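Looking after the Olirmont arm: your questions
Updated Wed 13 February

I get asked the same things every week, so I've put my answers on one page. They're all for the small Olirmont sorting arm in the Wurnham workshop, the one we run from a phone with the Visside app.

Why a phone and no proper control panel?
The arm came without one! Everything goes through the app - start, pause, speed, homing. It does mean the phone counts as part of the machine, and I look after it like one.

The app keeps locking me out. What am I doing wrong?
Probably nothing. The phone goes dark quickly and wants a fingerprint before it lets you back in. Put your thumb squarely on the icon and hold it there for a moment. If it refuses twice, wipe the glass and your thumb and have another go.

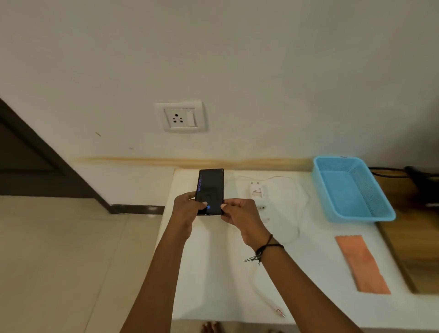

The blue fingerprint icon, lit near the bottom of a mostly dark screen.

Can I do the homing routine with the charger plugged in?
You can, but I'd rather you didn't. The lead is short and I've pulled the phone off the bench that way (sorry, phone). Charge it first, then unplug and walk round to where you can see all 5 joints.

How should I clean the screen?
With a soft dry cloth, and pause the arm in the app before you start. I hold the phone upright in my left hand and press the cloth flat with my right, so I'm not jabbing at buttons with a fingertip. Don't spray anything on it. A greasy patch over the speed slider makes it jump, and a jumping slider is a horrible thing when the gripper is full.
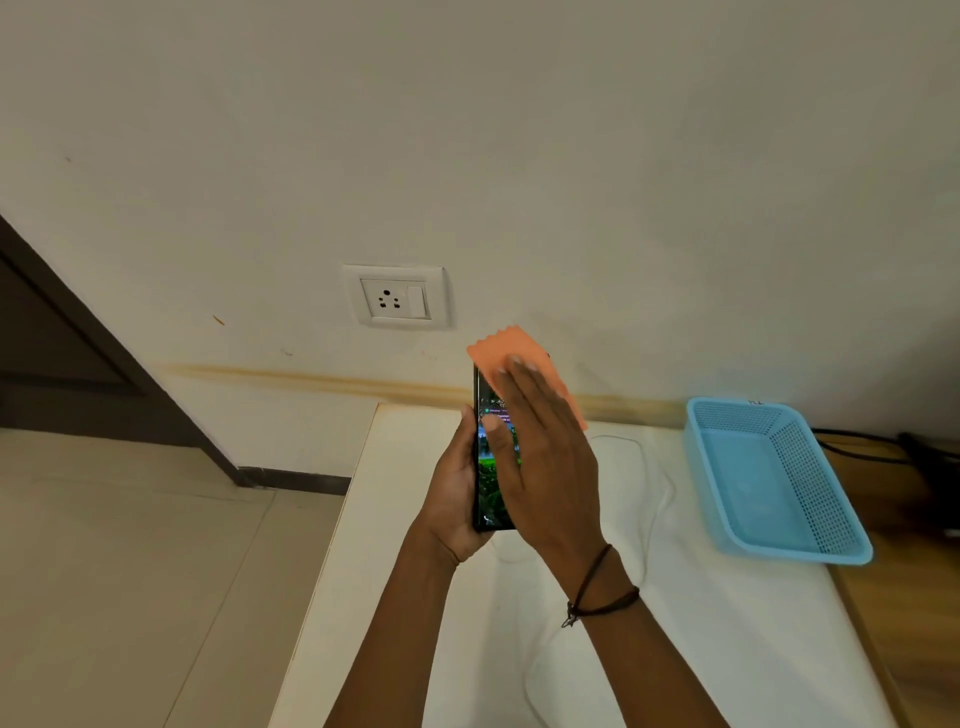
Photo: Hildegard Kramer

How often does the arm itself need doing?
I wipe down the joints and check the base bolts every 14 days, and grease the wrist when it starts to sound dry. The Brynjólfsdóttir grease in the yellow tub is the right one. Please don't use the bike stuff.

It's lost its home position. Help!
Press the red button on the base, wait for the fan to stop, then switch on and run homing from the app. If it still parks crooked, leave it off and tell me. I've got a new wrist sensor coming in March.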